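Gripper notebook, September -- padded finger vs. the Lundgren

3 min read

Picked up where Sreekumar left off. He'd already swapped the controller back to the old Madov box, so that's one less thing to argue over, and I spent the morning just on fingers. Same arm, same basket, same toy vegetables. I kept the closing speed where it was on the Listlow runs so we can compare them later without doing math.

First up was the Lundgren two-finger with the stock tips. It closes beautifully and I love how quiet it is! But it's wide at the knuckles, and in a basket with sloping walls the knuckles get there before the tips do. I did 12 tries on the carrot and got 3 clean lifts. Most of the others ended with the basket scooting along the table (we really should tape it down, but then it isn't much like a kitchen anymore, so I left it loose).

After coffee I put the padded finger on the left side and kept the plain boxy one on the right. I know, mismatched fingers look silly. The idea is that the pad gives a little and the hard finger does the aiming, and so far I like it a lot more than two pads, which just sort of hug things and let them roll out.

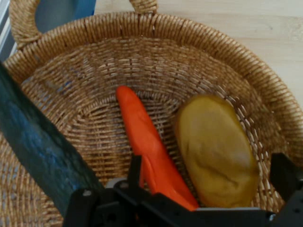 The potato is the mean one. It's lumpy and it likes to sit right up next to the carrot, so the planner keeps wanting to go in between them, and there isn't room for a finger in there. I tried turning the wrist 14 degrees before going down and that helped with the carrot. For the potato I'm not sold yet -- might have been luck.

Camera stuff: exposure is fine up on the rim and too dark down in the bottom of the basket. I bumped the gain and got noise in the weave, so I put it back. Sreekumar Kulkarni says the Bernwood camera handles shadows better. He also said that about the last one. Will borrow it and see.

Pad wear: the spec sheet that came with the pads says 3,000 closes. We're nowhere near that, but I'm going to start writing the count on the masking tape on the arm base, so please add yours if you run it.

Still to do:
- potato by itself, no carrot
- same again with pads on both sides, slower
- ask Sreekumar where he put the short M3 screws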